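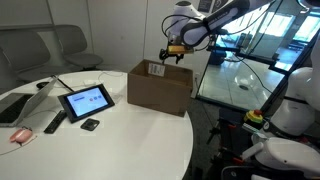
The arm over the box, Lamside, September.

I got the job at Lamside because I used to ice cakes. I'm serious! The woman at the agency looked at my form, saw eight years at a bakery, and said steady hands, lovely, can you start in the morning. So off I went on the early bus to the old Willitz building, where the hallways are so shiny you walk like you're on a boat.

What they wanted was for me to teach a robot arm to put things away. You hold the controls, you move your hands, and the arm does what you do, and every bit of it gets saved. Then you do it again. My first task was called Cloth and Box. Pick up the thing on the cloth, put it in the box, then pick up the cloth by a corner, put that in the box too. My nephew could do it at two years old. I could not do it at all.

The first morning I dropped the thing 64 times. I know because the Nidivley software keeps a tally and reads it out at lunch in a very cheerful voice. I was squeezing the controls like a piping bag with a blockage, and the arm shivered along with me, every nervous twitch of mine blown up to the size of a lamp post. You don't know how much you fidget until something that big fidgets back.

So I went home and practiced on my kitchen table with a pair of salad tongs and a dish towel. I did it slowly, saying each part out loud. Down. Wait. Close. Wait. Up. The cat left the room.

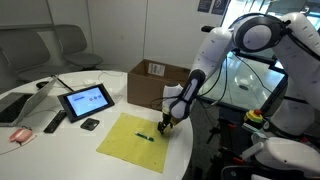

The corner was always the worst part. A cloth lying flat gives you nothing to hold, and if you come in too high you pinch air, and if you come in too low the fingers press on the table and the whole arm sulks and stops. I found I had to breathe out on the way down, the way I used to before writing a name on a birthday cake. After that it started to come. Three clean ones in a row, then a bad one, then a whole afternoon where I forgot I was holding anything.

I made 409 good ones before they told me to put the controls down and let it try alone.

I stood back by the gray chairs with my hands in my pockets - I didn't trust them out in the open. The arm came down over the cloth and stopped. It hung there for a second, just above the corner, and I thought, oh no, it's stuck, they'll send me back to the bakery.

Then I noticed I was holding my breath, and I let it go, and the arm went down.

On the bus home I was still thinking about that little wait. I had never asked it to copy that. The folks from Ketilsson were coming in the morning with a new task, something to do with socks, and I got the tongs out again before I'd even taken my coat off.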